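Moltbridge Community Help
Home > Workshop > Arms and grippers

Gripper closes on nothing but reports a good pick (laundry sorting)

Posted by tallow_ben
Wednesday, April 10, 2019

We have a small arm with a two-finger gripper set up to take clothes out of a basket and drop them in one of two bins. The wrist camera picks the grab point. It ran well for most of March and then on the weekend it started doing this:

- goes down to the basket, fingers open
- closes
- reports that it has something
- lifts, swings over and opens over the bin with nothing in the fingers

The log for Saturday shows 293 pick attempts and 207 of them marked as good. There were nowhere near 207 garments in the bins. It also pushed down hard enough twice to trip the force limit and stop the arm, and one time it did not trip and bent the rim of the old basket. My daughter was standing next to it, so I have turned it off at the wall until I understand what is going on.

Things I have tried: new finger pads, camera calibration (passed), going back to the older Sterard controller software. No difference. The only real change is that we moved the whole setup to the sunny side of the room and bought a new basket, because the old one was falling apart. Where should I be looking first?

Posted by Judit Tóth

You have two faults here and I would keep them separate.

The first is the false "good" report. On most small grippers the default test for a held object is that the fingers stopped before they reached fully closed. If the fingers pinch the weave of the basket, or if the closed position has drifted, the test passes with no cloth in it. You changed the pads, so the closed position has almost certainly moved. Close the gripper on air, read the position, and write that number into the settings as the new zero. Then add a second check after the lift. Ours reads the finger position again once the arm is clear of the basket, and if the fingers have gone to fully closed the pick is marked as failed.

The second is why it goes to the wrong spot to begin with. My guess is the sun. We had the same thing in our room last April. Dark clothes in a pale basket should be easy, but in direct sun you get hard shadows on the weave and shiny highlights on smooth fabric, and the Enon picker treats a shadow edge much like a cloth edge. It will happily choose bare basket. A calibration check won't find this. It only tells you the camera is where the software thinks it is.
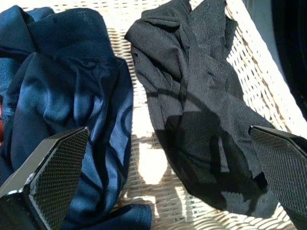
Moltbridge Makers Club, Robotics Group

The navy piece is the smooth sort and has bright blue highlights on the folds, with shadow bands lying across them. The black knit is matte, but a big shadow sits over the middle of it. Between the two is bare wicker in full sun with soft shadows on it, and that strip is the sort of place I would expect a bad pick.

Pull the blind down and run 18 picks. If the misses mostly go away, you have your answer and can sort out proper lighting. If they don't, look at the depth readings over the basket floor.

On safety, lower the force limit before you power it up again. It should have tripped all three times. Put a floor on the Z height as well, a little above the bottom of the basket, so a bad pick can't drive the fingers into it. And please mark off an area on the floor that people stay out of while it's running. A switch at the wall is too far away, so get a stop button you can reach from where you stand.

Posted by gord_m

Had this. It was the cable. Wiggle it.

Posted by R. Milošević

I agree with the second check after the lift. One thing to add is that thin synthetics can read as fully closed even when they are held, so you may start getting the opposite error and the arm will try again with a shirt already in its fingers. I set our threshold using the thinnest item we had and it took a few goes to get right.

I wouldn't rule out the cable either, but a bad cable normally gives you dropouts in the log and you didn't mention any. Check the wrist connector while you have the power off.

Posted by tallow_ben

Thanks all. Closed position was out, as Judit said, and I have reset it. No dropouts in the log. The blind is down and I'm waiting on a stop button before I run the 18. Will post the numbers in this thread.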